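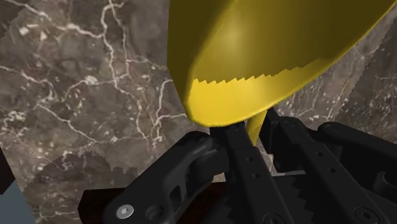
Stesby: Collecting Simulated Grasping Examples for a Small Imitation Policy

Final report, spring project course

1. Purpose

The Stesby project set out to produce a set of simulated grasping episodes large enough to train a policy that works from a gripper-mounted view alone. The earlier Dakbridge set, inherited from last year's group, used a fixed overhead view and plain gray surfaces. A policy trained on it did poorly when the object was close to the fingers, where the overhead view loses most of the useful detail.

2. Setup

Episodes were recorded in Mussa, the simulation environment used in the course. The gripper model has black multi-link fingers, and the rendered view is taken close enough that the fingers fill much of the lower half of the image. In the view at the head of this report, the rounded end of a yellow object sits just above the central finger links, with a marble surface behind.

Objects were drawn from 14 meshes. Surface textures, including marble, were changed between episodes so that the policy would not tie the grasp to one background.

3. Collection

Each episode was driven by hand through a teleoperation script and saved with joint positions, gripper command and the rendered view. A session ran until 26 episodes were saved, then the log was checked before the next session began. The full set came to 2,038 episodes after filtering. Collection ended in April.

Filtering was done with Rikico, a short script written for this project. It rejects an episode if:
the gripper command never changes
the object leaves the workspace
the joint log and the image log differ in length

The third check caught most of the bad files. The cause was a buffer that was not flushed when the operator stopped early – fixed after session 6, but the earlier files had to be dropped.

4. Rendering faults

Two faults remain in the saved views. Shadow boundaries on curved objects can come out as a row of small teeth, as on the underside of the yellow object. The marble texture also shows a stair-stepped seam where two regions meet, with veins that do not line up. We did not re-render. Both faults are stable within an episode, but we have not tested whether the policy picks up on them.

5. Limits

Object pose at the start of an episode was set by the operator, and the spread is narrower than intended. Near-contact views are well covered; approach from a distance is not. No transfer to hardware was attempted.

6. Files

Episodes are stored one folder each, with the filter log at the top level. Rejected episodes are kept separately and should not be merged back without rerunning Rikico.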